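4.2 What people told us about colour and wear

I went into the Kiledus interviews thinking we'd talk mostly about price. Nope! We had 325 usable diary entries by August, and the word that kept coming up was "grey" (usually with a sigh attached).

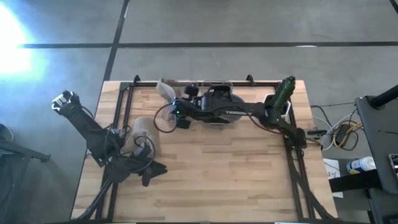 My own favourite entries are the ones where people argue with themselves about timber. One renter loved her pine bench but felt it was "too yellow" by dinnertime. Mixed strips, like the cream, tan and pinkish brown ones in the tabletop in Figure 8, got a much warmer reception, and I'll admit I'm biased here, having grown up eating off something similar. Tharindu Pramanik coded these entries separately from mine and we disagreed on very few.

Wear was messier. Some households treated a scratch as damage, others as a sort of family record, and plenty did both in the same week.

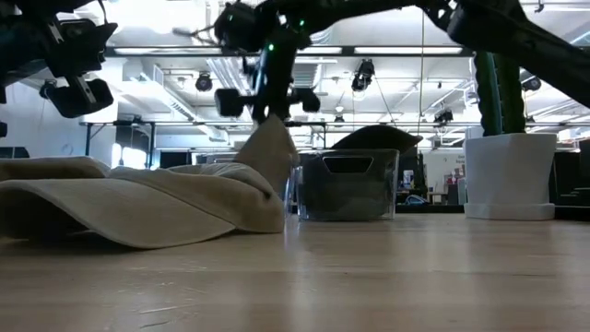 Age didn't sort them out either. Neither did owning the home, which surprised Urszula Tokarz and me, given how strongly it showed up in the Sistport pilot.

Figure 8. Joined-strip timber tabletop with staggered joints.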